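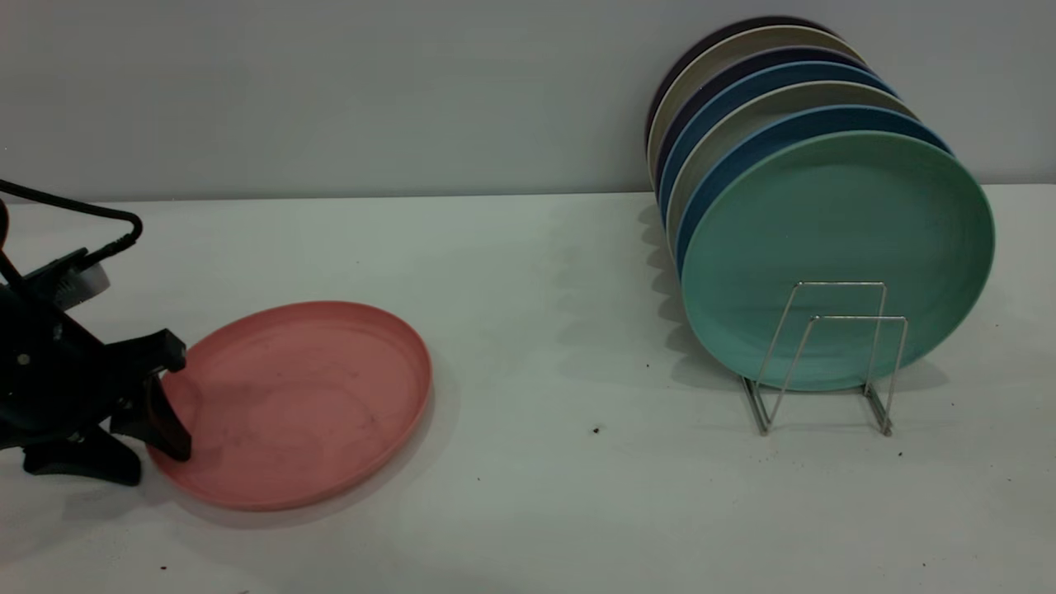

Page last changed: September, a Tuesday, after lunch

Gorirari plates: read me first

Hi, and thanks for downloading this. I'm Pilar Zúñiga, I look after the Gorirari data, and I get asked one thing more than anything else: can a robot put the dishes away yet? My answer is "sort of, if you're patient and you only own plates." The longer answer is most of this page.

What you get

2,044 recorded tries at one chore, moving a plate between a tabletop and a wire dish rack. Each try has video from a fixed camera, the arm's joint readings, and a short text note typed by whoever was on shift. 339 of the tries were driven by a person the whole way through. The rest were run by the Celaler controller with one of us sitting next to the stop button (usually me, usually with a coffee).

Why plates

Gerardo Valentini wanted to start with mugs. I wanted plates, and I won because I was the one buying the dishes. A plate lying flat is a mean little problem — the only thing to grab is the rim, and it sits so close to the table that a finger has to come in low and get it just right. The pink one on the table with the finger at its rim is the part I'd tell you to watch first in any clip. If that bit goes wrong, nothing after it matters much.

Then there's the rack. When it's filling up, the plates lean on each other and you mostly see rims. I love that we used different colors, it makes checking the clips so much easier on the eyes! It also means a model may learn to lean on color, so please try it on a stack of plain white dinner plates before you brag to anybody.

How well does it do?

On our held-out set the controller finished 509 tries without help. I count a try as finished when the plate is standing in the rack and the gripper has let go. Mervin Penner counts it only if no other plate got bumped, and his numbers are lower than mine. Both labels are in the notes file, under "done" and "done_clean", so pick your side.

Would I have it in my kitchen? Not this year. It's slow, it can't tell a clean plate from a greasy one, and my kids would have the rack loaded before it got through the first two (on a day when they felt like it, anyway). But I've watched it save a grasp I was sure was gone, and I did cheer out loud.

Known problems

The lighting barely changes, so don't expect much in a dim room.
There are 5 tries where the joint log starts late. They're flagged "late_log".
Crumbs and smudges on the table were left alone. Please don't filter those out, kitchens have them.
No bowls, no cups, no silverware. Erhan Taşdemir is working on bowls under the name Gondal and it'll be its own download.

Using it

Unpack everything into one folder and run the loader from there. Work and home use are both fine, just mention Pluvcombe Lab if you publish. Found a bad label? Write to Hryhorii Onyshchenko with the try number and he'll fix it in the next update.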